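fedetti-grasp: wrist-view perception and approach planning for low cupboards 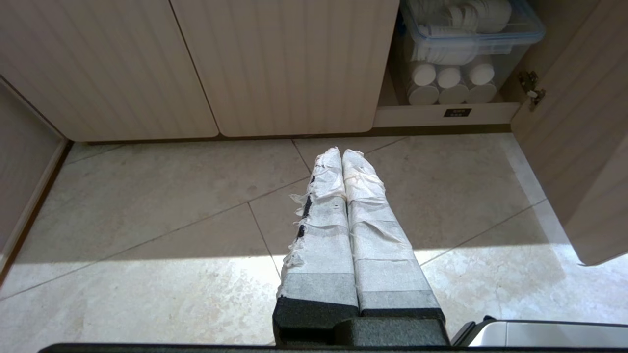 Fedetti is the piece of our stack that decides where the hand goes next when the only thing it has to look through is the camera on the wrist. I started it because our old planner wanted a nice clean depth map from a mast camera, and a mast camera is no use when the thing you want is on the bottom shelf of a kitchen cupboard. So everything in here works from the wrist stream plus joint states, and that's it. The hard part turned out to be light. Take the cream cabinet doors with the fine vertical ribs: in shade the ribs give the edge detector plenty to chew on, and then you have sun on pale floor tiles right in front of them, and auto exposure has to pick a side. The fingers don't help either, wrapped in white and frayed along the edges, sitting right over that bright patch. Our first finger mask used a plain brightness threshold and it happily ate half the floor.

What's in the repo

perception/ has the finger mask, the opening detector and the small segmentation net
planner/ has the approach planner (sampling based, nothing fancy)
control/ has the velocity controller and the force cutoff
tools/ has the log viewer, the labeler and a bunch of scripts I keep meaning to tidy up
configs/ has one YAML file per kitchen

You want configs/aoun.yaml if you just want to see it run. Aoun is the kitchen I tune against, so it's always the least broken one.

Getting it going

Make a fresh Python 3.8 environment, install from requirements.txt, then run tools/check_setup.py. If that passes, run tools/replay.py with a log and a config and you should get the viewer with the mask in one pane and the planned path in the other. No arm needed for replay! I do most of my work this way, on the couch, with the actual robot powered off.

Running on hardware is a different story. You need the Drokinent driver, built from source, and you need to set force_limit yourself. There is no default on purpose. The controller will refuse to start without it and the error message is a bit rude (sorry, that was me at midnight).

The data

The segmentation net was trained on 572 labeled wrist frames, picked from 140 logs. Marwan Karaki and I did the labeling, and Hanan Saab went back over the ones we disagreed on. There are five classes: finger, floor, door, opening, and stuff. Yes, "stuff" is really the name in the code. We tried splitting it up into containers, rolls, bottles and so on, and the planner never used any of it, so back it went into one bucket.

The test set is 101 frames and comes from kitchens the net never saw in training. Please don't tune on it. I know it's tempting.

One labeling rule that trips people up: an open door is still "door", even when it's swung out toward the hand and you're mostly looking at the inside of it. Hinges count as door too. Loose bits of finger wrap count as finger -- if it moves with the hand, it's finger.

Things that don't work yet

Strong sun across the floor. Better than it was, and still the number one reason the mask flickers. Fixing the exposure before the approach starts helps a lot (see lock_exposure in the config), but then the inside of the compartment goes dark on you.

Clear plastic boxes. The net labels the contents just fine and then loses the walls, so the planner thinks it can go straight through the side. For now we pad anything it calls "stuff" by 70 percent of a finger width. Ugly, I know.

Re-taping the fingers. The mask learns an outline when you run tools/calibrate_fingers.py, and any time the wrap changes you have to run it again. Omar Harb is working on a version that updates itself while the hand moves, over on the soft-mask branch. It's promising but slow.

Grout lines. The opening detector likes long straight lines, and tile laid on a diagonal gives it a lot of those. There's a filter that throws out lines lying in the floor plane. It needs a decent floor fit, so give it a second or two of hand motion first.

Changes

Feb 23, 2021: new line filter, replay works on Windows again (thanks Dalal Rizk), and the old mast camera code is gone for good.

Bugs and questions go in the issue tracker. Attach the log if you can, plus your config, and tell me which commit you're on. Impi Hirvonen looks after the driver side, so tag Impi for anything with Drokinent in the traceback.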